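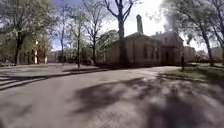

Soriano Walk opens to everyone on 16th July, and I could hardly wait, so I went over the whole route early! It links the old brick buildings at the Greltville end with the gardens at Plullon, 1,395 yards in all, and 13 new benches are on the way (two of them by the plaza, thank goodness).

I'd forgotten how nice the plaza is when the sun comes through the trees. Bring a coffee and stay a while.
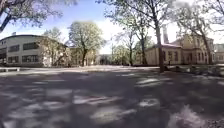

The plaza on Soriano Walk, with the cream-colored building on the left.

After that you swap pavement for gravel, and my knees were grateful. The Jastosham garden club wants to put bulbs in along there in September, and I've already signed up to dig.
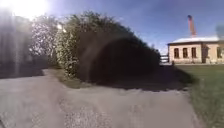
Strollers should be fine the whole way, the town says, and dogs are welcome on a leash. Opening day starts at 2 p.m. at the Greltville end.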